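Ticket 2307: Drawer sticks halfway, teal desktop storage box (Toom, single drawer)
Status: Solved
Opened by: Urmas Urbonaitė
Category: Home storage / Drawers and runners
Opened: 2022-07-20

What's happening

Hi all! I love this little box and I want to keep it going. It's the Toom with the see-through smoky drawer, bought in June from the Levham store, and it holds all the small stuff that used to drift around my desk. The drawer slides out nicely for the first half, then it catches. If I pull harder it jumps forward and everything inside rolls to the front. Pushing it back in is worse, with a scraping sound on the right side.

What I've tried so far

1. Emptied the drawer and ran it in and out 10 times. Still catches, but less.
2. Wiped the bottom of the drawer and the inside of the box with a damp cloth, then let both dry overnight. Got a surprising amount of grit out of there!
3. Turned the box upside down and shook it. One paper clip fell out. I was sure that was it. It wasn't. 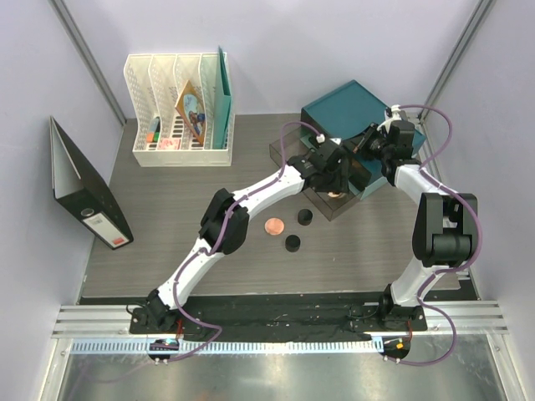

Loading seems to matter a lot with this one, so I started paying attention to what goes in and how it sits. Flat things are no trouble at all. It's the pieces that lean that worry me, like the dark rectangular one propped in the open drawer, with the round copper-colored item near it. Anything standing at a slant can ride up and touch the underside of the top when the drawer goes in, and I think mine has been doing that for weeks without me noticing.

Reply from Hemow Help Desk

Hello Urmas, and thanks for such a clear write-up, it makes our job so much easier! You're on the right track with the leaning pieces. Please try this as well:

Take the drawer all the way out. Lift the front a little as you reach the stop and it will come free.
Look along both bottom edges for a raised line of plastic left over from molding. It feels like a fingernail edge.
If you find one, rub it down gently with fine sandpaper. A few light strokes, then test, then a few more.
Don't oil the runners. Oil collects dust and you'll be back where you started.
If it still drags, rub a plain white candle along the edges and wipe off the extra.

Let us know how the empty drawer feels before you load it up again.

Update from Urmas

Found it! There was a ridge on the right bottom edge, maybe as long as my thumb. Sanded it, tested, sanded again, and the scrape is gone. The candle trick is fantastic, by the way. The empty drawer now glides shut with one finger. Then I put everything back lying flat, closed it, opened it, closed it again (7 times, because it was fun) and no catching.

While I had the box apart I gave the top a good clean too. I use it as a landing spot for keys and pens, and the raised edge is great for that, things stay put. The Kukovport tray I had before was completely flat and everything ended up on the floor. 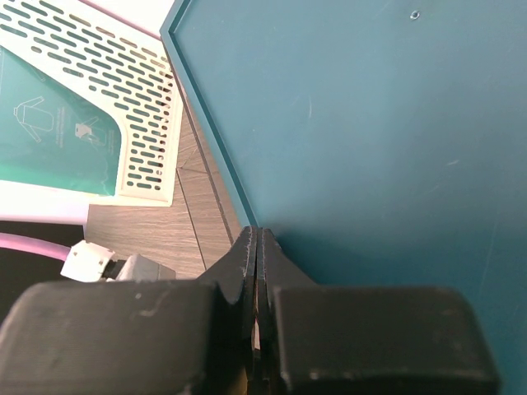
Can I use the same sandpaper to get light scratches out of the top?
Please keep it for the hidden edges. On a colored surface it leaves a dull patch that shows more than the scratch did. A soft cloth with warm water and a drop of dish soap will lift most pale scuffs, and whatever is left after that is best left alone.

Follow-up from Urmas

Good to know, putting the sandpaper away. Two weeks in and the drawer is still running 100 percent smoothly, even full. I've moved the taller bits to a jar on the shelf. If anyone else has this model and hears scraping on one side, check the bottom edge first, it takes a minute and costs nothing. Thank you so much for the help!

Ticket closed by Hemow Help Desk. Fix: molding ridge on drawer edge sanded down, contents laid flat.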